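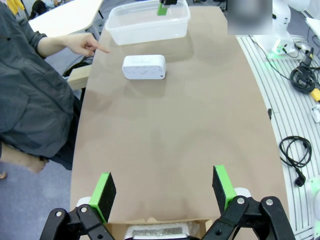

Clearing the Long Table

A packing table works best when it is treated as a surface with limits. Goods arrive at one end, get sorted in the middle and leave at the other. Trouble starts when a carton, a storage bin and a few unassigned items all claim the same stretch of tabletop.

At Kenstead, the table is long and tan, with a smooth matte top and a right edge that curves gently along its length. The matte finish matters more than the color. Gloss tops throw glare from overhead lights, and pale items are hard to judge against it. A white object with rounded corners, the size of a compact speaker, shows up clearly on tan and casts a shadow that marks its edges.

Containers

Two kinds do most of the work. The open cardboard box, flaps out, is for things in transit. Flaps folded down flat along the sides stay out of the way but weaken the top seam after repeated use. Stendale, which packs small household goods, replaces its working cartons after 50 fillings.

The clear plastic bin is for things that stay. Its contents can be checked without lifting it, and rounded corners are easy to wipe. Clear walls scratch, however, and a scratched bin loses most of its advantage. Lindholm stacks its empties with a paper sheet between each pair.

Order of work

Set the bin at the far end and the carton at the near end. Leave at least 12 inches of bare table between either one and the nearest loose item. Small boxes with rounded corners should lie on a long side, where they are less likely to tip.

Fill the bin first. Heavy pieces go flat on the bottom, and nothing should stand higher than the rim if a lid is to follow. Whatever remains goes into the carton with enough padding to stop it shifting.

A stock list kept by Pirnik ran to 1,089 small items last December, sorted at a single table in 9 working days. The bins were labeled on the short side. Labels on the long side were hidden once the shelves were full.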